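※4月に書き直した版です。前の版をダウンロードした方は、乾燥のところと感光のところが変わっているので、そこだけでも読んでもらえるとうれしいです。

## 第2章 版をつくって、最初の一枚を刷るまで

箱から出して並べるところまでは第1章でやりました。ここからがLanovプリントキットの本番、版づくりです。わたしはこの工程がいちばん好きで、いちばんたくさん失敗もしてきたので、ちょっと長くなります(読み飛ばし用に注意書きは太字にしてあります)。お茶でも入れて、まず最後まで一回読んでから手を動かしてくださいね。

### 2.1 始める前に

版づくりは光との勝負です。感光乳剤という、光に当たると固まる液を枠のメッシュに塗って、絵柄のフィルムをのせて光を当てます。光が当たったところは固まって、絵柄の黒で隠れていたところは水で流れる。そこからインクが通って、Tシャツに絵がつくわけです。初めてやったとき、水をかけたら自分の描いた犬がふわっと抜けてきて、お風呂場で声が出ました!

必要なもの:

- Lanovの枠(キットには2枚入っています)
- Drernskaの感光乳剤、400 mlのボトル
- バケット(乳剤を塗る細長い金属の受け皿)
- 感光ライトと黒い布
- 透明フィルムに濃く印刷した絵柄
- 押さえ用のガラス板
- 中性洗剤、やわらかいスポンジ、ゴム手袋
- 水の出るところ。お風呂場で十分です
- マスキングテープと、幅の広い梱包テープ

**注意:乳剤が肌につくと荒れることがあります。手袋をして、ボトルに付いている説明書も必ず読んでください。目に入ったらすぐに水で洗い流して、お医者さんへ。**

**注意:乳剤は小さいお子さんやペットの手の届かないところに置いてください。**

ボトルは届いたら暗くて涼しいところにしまいます。冷蔵庫に入れる人もいますが、食べ物と一緒はやめてくださいね。わたしは押し入れの奥です。

### 2.2 部屋を暗くする

真っ暗でなくても大丈夫です。必要なのは、日光と普通の蛍光灯や白いLEDを避けること。黄色い電球なら作業できます。キットに入っている黄色い電球を、作業する部屋の照明に付け替えてください。

1. 作業する部屋のカーテンを閉めます。すき間から日が入るなら、段ボールをテープで貼ってしまいましょう。
2. 照明を切って、電球が冷めてから黄色い電球に替えます。
3. ドアに「開けないで」の紙を貼ります。ひとり暮らしの方は飛ばしてください。
4. スマホの画面の明るさを下げて、伏せておきます。タイマーの音だけ聞ければ足ります。

夜にやるのがいちばん楽です。Sepúlvedaの店の二階でやっていたころは、お客さんが帰った夜の9時すぎに始めて、塗って、乾かして、寝て、感光は次の日の朝、という流れでした。乾かす時間を睡眠に当てられるので、いまでも家で同じようにしています。

### 2.3 枠を洗う

新品の枠でも必ず洗います。メッシュに手の脂や工場のほこりがついていると、そこだけ乳剤がはじいて小さい穴になるんです。穴は刷ったときに点々になって出てきます。白いTシャツに黒の点々、悲しいですよ……。

1. 枠をぬるま湯で両面ぬらします。
2. スポンジに中性洗剤を少しとって、円を描くように両面をこすります。力はいりません。
3. 泡がなくなるまでよくすすぎます。
4. 立てかけて水を切り、ほこりの立たないところで完全に乾かします。

**メモ:乾いたあとはメッシュを指でさわらないでください。持つのは枠の木のところだけ。**

急ぐときは扇風機の風を当ててもかまいません。ドライヤーは冷風で。熱風を近くから当てると、メッシュの張りがゆるむことがあります。

### 2.4 乳剤を塗る

ここからは黄色い電球の下で。手袋、していますか?

1. ボトルをゆっくり上下に返して混ぜます。シェイクすると泡だらけになるので、ほんとうにゆっくり。
2. バケットの底が隠れて、もう少し足したくらいまで乳剤を注ぎます。
3. 枠を壁に立てかけます。少しだけ後ろに傾けると安定します。
4. バケットの縁をメッシュの下のほうに当て、乳剤が縁全体に触れるまで手前から傾けます。触れたらそこでひと呼吸。
5. 傾きを変えずに、下から上へすーっと引き上げます。
6. 上まで来たらバケットを水平に戻し、縁に残った乳剤をメッシュにちょんと返してから離します。
7. 枠を裏返して、反対の面も同じように一回塗ります。
8. 余った乳剤はボトルに戻し、ふたをきつく閉めます。バケットはすぐ洗います。

コツは速さをそろえること。途中で止まると、そこに厚い線が残ります。わたしは息を吸って、吐きながら引き上げています。ソレダ・リバスさんに――あ、綴りはSoledad Rivasさん、このガイドの最初の版を試してくれた人です――「歌いながらやったらうまくいった」と言われて真似したら、サビで速くなって失敗しました。歌は選んだほうがいいです。

塗り終わった面は、薄くてつやのある均一な色になっていれば合格です。たれているところがあったら、バケットの縁でもう一度やさしくなでてください。それでもだめなら、乾く前に水で全部流してやり直しで大丈夫。まだ固まっていないので、きれいに落ちます。

### 2.5 乾かす

前の版ではここを軽く書きすぎました。ごめんなさい!感光の失敗でいただいた相談は、たどってみると乾燥不足がほとんどでした。

1. シャツに当たる側(平らなほう)を下にして、枠を水平に置きます。下に空き箱などを四隅に置いて、メッシュが浮くようにします。
2. 部屋は暗いまま、扇風機を弱で回します。風は直接メッシュに向けないで、部屋の空気を動かすくらい。
3. ひと晩置きます。
4. 枠の隅の、絵柄にかからないところを指の背でそっとさわります。ぺたっとしたら、まだです。

梅雨の時期はひと晩で乾かないこともあります。除湿機があればぜひ使ってください。ない方は、押し入れに枠と除湿剤を一緒に入れておく方法でもいけます。

**注意:乾いた枠も、感光するまでは光に当てないでください。すぐ使わないなら黒いポリ袋に入れて口を閉じておきます。**

### 2.6 フィルムを用意する

絵柄の黒が薄いと、光が通ってしまって、隠したいところまで固まります。窓にフィルムをかざしてみて、黒いところの向こうが透けて見えたら薄いです。

- プリンターの設定は「最高画質」、用紙の種類は透明フィルムかOHP。
- 灰色は使えません。黒か、透明か。影をつけたいときは点や線で描きます。
- 細い線は思っているより太めに。髪の毛みたいな線は、最初の一枚ではあきらめましょう。
- まだ薄いときは同じものを2枚印刷して、ぴったり重ねてテープで留めます。

お店に出力を頼む場合、わたしの近所では一枚700円でした。自分の家のプリンターで何度も刷り直すより安く済むこともあるので、細かい絵柄のときはわたしも頼んでいます。

文字を入れる方は向きに気をつけてください。フィルムをTシャツの上に置いて、普通に読める向き。それが正しい向きです。感光のときにどっちだっけ?となるので、フィルムの隅に「こっちが上」と油性ペンで書いておくと安心です(絵柄から離して!そのペンも写ります)。

### 2.7 光を当てる

1. 作業台に黒い布を敷きます。
2. 枠を、シャツに当たる平らな面が上になるように置きます。メッシュの内側には、黒い布で包んだ本か板を入れて、下から支えます。
3. フィルムを置きます。平らな面から見ることになるので、文字は裏返しに見えるのが正解です。
4. 上からガラス板をのせて、フィルムとメッシュのあいだにすき間がないか横から確かめます。
5. ライトを真上にセットします。高さはスタンドの印に合わせてください。
6. タイマーを合わせて点灯。時間はライトに付いている表の「Drernska」の行を見ます。
7. 時間になったら消して、ガラスとフィルムを外し、すぐお風呂場へ。

**注意:点灯中のライトをのぞき込まないでください。点灯中と消した直後はライト本体が熱くなっています。**

**注意:ガラス板の縁にはテープを巻いておいてください。わたしは巻かずに指を切りました。**

前の版には「曇りの日は長めに」と書いていました。これはお日さまで感光する人向けの話で、ライトを使うなら天気は関係ありません。混乱させてしまった方、すみません。エセキエル・コルデロさん(Ezequiel Cordero)、長いメールで教えてくれてありがとうございました。

心配な方は、先に試し焼きをするのがおすすめです。いらない絵柄のフィルムを置いて、厚紙で少しずつ隠しながら時間を変えて光を当てると、どのくらいがちょうどいいか一枚の枠でわかります。乳剤は少し使いますけど、あとがずっと楽ですよ。

### 2.8 洗い出す

いちばん楽しいところ!

1. 枠の両面にぬるま湯をやさしくかけて、全体をぬらします。
2. そのまま少し待ちます。絵柄のところの色が変わってきます。
3. シャワーを弱めにして、平らな面から絵柄のところに当てます。
4. 抜けてきたら裏からも当てて、細いところまできれいに流します。
5. 黄色い電球にかざして、絵柄のところが向こうまで見えれば完成です。
6. 新聞紙か吸水タオルで水気をそっと押さえ、また乾かします。こすらないで。

| こんなとき | たぶんこれが原因 | どうするか |
|---|---|---|
| 絵柄が抜けてこない | 光の当てすぎ、フィルムの黒が薄い | 時間を短くする、フィルムを重ねる |
| 全部流れてしまった | 光が足りない、乾燥不足 | ひと晩多く乾かして、時間を長くする |
| 縁がぎざぎざ | フィルムとメッシュのすき間 | ガラスで押さえ直す |
| 小さい穴がぽつぽつ | 枠の脂、ほこり | 穴に乳剤を筆でちょんと置いて、乾かしてから光を当てる |

乾いたら、今度は窓辺でも外でもいいので、もう一度しっかり光に当ててください。版が丈夫になります。

**メモ:メッシュには目の粗いものと細かいものがあります。キットの枠は布用の粗いほうなので、紙に細かい絵を刷りたい方は別売りの枠を見てくださいね。**

### 2.9 最初の一枚を刷る

いきなりお気に入りのTシャツに刷らないこと。いいですか、いきなりは、だめです。着なくなったシャツか、Sepúlvedaで売っているはぎれ(ひと袋1,000円)で練習しましょう。

1. 枠の内側の四辺に梱包テープを貼って、乳剤のない端からインクが漏れないようにします。
2. シャツの中に厚紙を入れて、しわを手でのばします。インクが背中まで抜けるのを防ぐためです。
3. 枠を置き、位置が決まったらマスキングテープで台に角の印をつけます。
4. Ornholmの水性インクを、絵柄の上の余白にスプーンで横一列にのせます。
5. 枠を少し浮かせたまま、スキージ(ゴムのへら)で軽く手前に引いて、絵柄にインクを行き渡らせます。
6. 枠をぴったり下ろし、スキージを立て気味にして、しっかり押しながら一回引きます。
7. 枠の片側を押さえたまま、反対側からゆっくり持ち上げます。
8. 次のシャツへ。間があくとインクがメッシュの中で乾いてしまうので、止まるときは5の動きでインクをかぶせておきます。

かすれたら押す力が足りないか、インクが少ないか。にじんだら逆で、インクが多いか何度も引きすぎです。二回引くのは慣れてから。

刷れたシャツは平らに置いて乾かし、触ってもインクがつかなくなったら、当て布をして、アイロンで熱を入れます。温度と時間は必ずインクのラベルに合わせてください。スチームは切って。これをさぼると洗濯で落ちます。わたしの弟のシャツは、三回目の洗濯で犬が半分になりました。

### 2.10 片づけ

1. 余ったインクはへらですくって、ボトルに戻します。
2. 版はすぐに水洗いします。スポンジのやわらかい面で、両面とも。
3. スキージも洗って、ゴムを上にして立てて乾かします。
4. テープをはがして、糊が残っていたらぬれた布でふきます。
5. 版が乾いたら、絵柄の名前を枠に書いて立てて保管します。

インクを大量に排水口へ流さないでください。先に新聞紙でぬぐってから洗うと、水もずいぶん少なくて済みます。

版を消して枠を使い回す方法は第4章に書きました。乳剤をはがす専用の液がいるので、キットだけではできません。同じ絵柄をまた刷るかもしれないなら、消すのはあわてなくていいと思います。

次の章は二色刷りです。版が2枚になるので、位置合わせの話がたっぷり出てきます。ロサリオ・マルティネッリさん(Rosario Martinelli)から台に蝶番を付けるやり方を教わったので、そこも書き足しているところです。

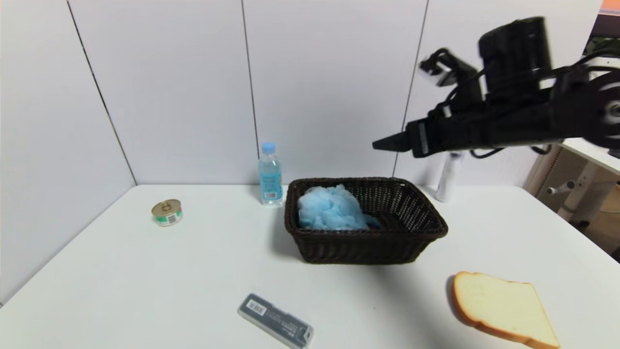
それまでは一色でどんどん練習していてください。部品が足りないときや、表を見てもわからない失敗をしたときは、枠の写真とライトの時間を添えてメールをくださいね。夜は乳剤を塗っていて返事が遅くなりますが、朝にまとめて読みます!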